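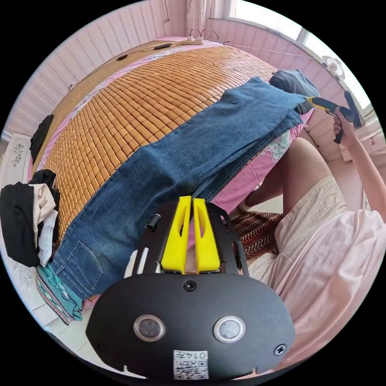 Issue 59, page 12

Seasonal and permanent staff wanted for holiday apartments in Jisstead

Busitz Holiday Rentals is looking for people for the next season. We manage furnished apartments and small houses in Jisstead, most of them close to the lake and some in the old streets behind the harbor. The owners live in other towns or other countries, and we take care of the homes for them: we receive the guests, we keep the rooms in good order, and we answer when something is broken.

At the moment we have three kinds of positions open.

Guest Host (full time, permanent)

You meet the guests when they arrive, give them the keys and show them the apartment. You explain the heating, the parking and the rules of the building. During their stay you are the person they call. In the quiet months you help in the office with the booking calendar and with the letters to owners.

We ask for good spoken English and one other language. A driver's license is necessary, because the houses on the Seda side cannot be reached by bus in the evening. Experience in a hotel or in rentals is welcome, but we have also hired people from shops and restaurants and were very satisfied with them.

Housekeeper (part time or full time, June until the end of the season)

You prepare the apartments between two stays. This means changing the beds, cleaning the kitchen and bathroom, checking the dishes against the list and writing down what is missing. You work in pairs. The larger houses have three bedrooms and take a full morning. The studios are faster.

We pay by the hour and not by the apartment. In our opinion this gives better work, and it is also more fair when guests have left a place in a bad condition. The bed linen is washed by an outside laundry, so you do not need to wash or iron. Items that guests forget are put in a bag with the apartment number and brought to the office the same day.

Maintenance Person (part time, permanent)

You do the small repairs: dripping faucets, loose handles, blinds that do not close, light bulbs on high ceilings. For electrical and gas work we call a licensed company, and you only open the door for them and check that the work is finished. You should have your own basic tools. For special tools we have an account at the hardware store in Bakos Street.

What we offer

A written contract from the first day. Work clothes and shoes. For staff who come from outside the town, we have a few rooms in a shared house, ten minutes on foot from the office. The rent for a room is 315 per month with water, electricity and internet included, and it is taken from the salary only if you agree to this in writing. Each room has a bed, a desk and a closet. The kitchen is shared. Pets are unfortunately not possible.

Seasonal staff who stay until the last day of their contract receive a bonus of 1000, paid together with the last salary. If you leave earlier because of illness, please talk with us, we will find a solution.

Working hours

Arrival days are long and the days between them are short. The schedule is sent two weeks before. Everybody works some weekends in the high season, and we try to divide them equally. Please tell us in your application if there are dates when you cannot work.

How to apply

Send us a short letter and a list of your previous jobs. A photo is not needed. Please write clearly which position you want, and if you also need a room. If you have a reference from an earlier employer you may add it, but we can also ask for it later.

You can bring the papers to our office at 12 Bakos Street, ground floor, the door beside the pharmacy. The office is open in the mornings. If it is closed, use the gray mailbox with our name.

We answer every application, also when the answer is no. Suitable candidates are invited to a talk in the office, and after it to a paid trial day in one of the apartments. For the Guest Host position the talk is partly in your second language.

Applications for the permanent positions are accepted until both are filled. For the June start, we prefer to receive your letter before the end of winter, as the rooms in the shared house are given in the order of signed contracts.

Busitz Holiday Rentals, Jisstead
2024-09-19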